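Notebook - pass rush timing, Jestwood indoor
Monday, June, 7:15 p.m.

Finally got the first-step gate working the way I wanted, so I'm writing this down before I forget which cable did it. It was the short gray one. The long one drops the signal every time somebody jogs past the mat, and I spent most of last week blaming the software for that. Sorry, software.

Setup today: pressure mat under the down hand, gate at one yard, second gate at five. Clock starts when the hand comes off the mat and stops at each gate. What I still don't have is a clean start on the snap itself, so all of these are movement times and tell us zero about reaction. Please, whoever reads this, don't put them next to the spring numbers. The spring numbers started on a light and they'll look terrible beside these.

We had the defensive ends first, then the two big tackles who begged to be included (they were great sports, and one of them has a much quicker first yard than I'd have bet on!). We've now logged 161 good reps since we moved indoors. I'd like 200 before I say anything to the coaches. Threw out the ones where the hand slid instead of lifting - those are easy to spot, the mat trace has a long ugly tail on it.

Marty thinks we should widen the stance for the taller guys and run the whole thing over. I said let's finish the set we're on. He's probably right about the stance, though. When the feet get too close together the first step goes up instead of out, and you lose the yard right there. I could see it on at least one guy without any clock at all.

Lucienne Texier stopped by from the track side and asked why we only time to five yards. Fair question. My answer was that our ends hit somebody before then, and she laughed, but she wants a ten-yard split anyway so she can compare with her sprinters out of blocks. Easy enough, we have a third gate in the Usar case. It needs a new battery door.

Mat notes: threshold is at 40 now. At the old setting it fired when a heavy guy shifted his weight, and we got some first steps that would've made the Olympics. Anything before file 447 was recorded on the old threshold, so leave those in the junk folder. I haven't deleted them. Might be useful for showing people what bad data looks like.

Ninwood still hasn't sent the second mat. Emailed again.

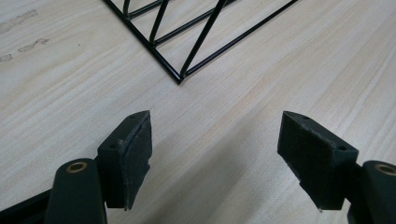
Turn angle is the next thing to sort out. Right now everybody runs straight through the gates, and no end in the history of football has rushed the passer in a straight line. I want them going up the field, planting, and coming back in hard at a real corner. Look at how the two long black rods on the wire frame run into each other at that point, up against the pale wood - I want the path that sharp on the floor. I know nobody's feet will do it that cleanly, but if the tape shows a point they'll aim for one. Trying it with the second group, gate two moved past the plant. Bring more floor tape.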